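How to Get Candle Wax Out of a Tablecloth

Let the wax harden completely. If it's still soft, put the cloth in the freezer for 50 minutes, then lift off what you can with the back of a butter knife. Don't scrape hard on linen.

Lay the cloth on an ironing board with 2 paper towels under the stain and another on top. Set the iron to low with no steam and press for a few seconds. Move to a clean part of the towel each time, and stop when no more wax comes through.

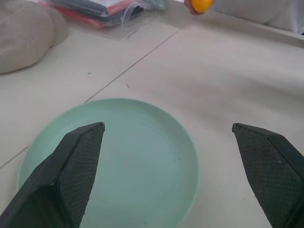
Colored candles usually leave a faint ring. Dab it with rubbing alcohol on a cotton ball, working from the outside in, and test a hem first. Wash as the label says and hang the cloth to dry. The dryer can set any dye that's left.

Questions? Write to Ernő Juhász, Saresby Home Notes | © Saresby | Back to top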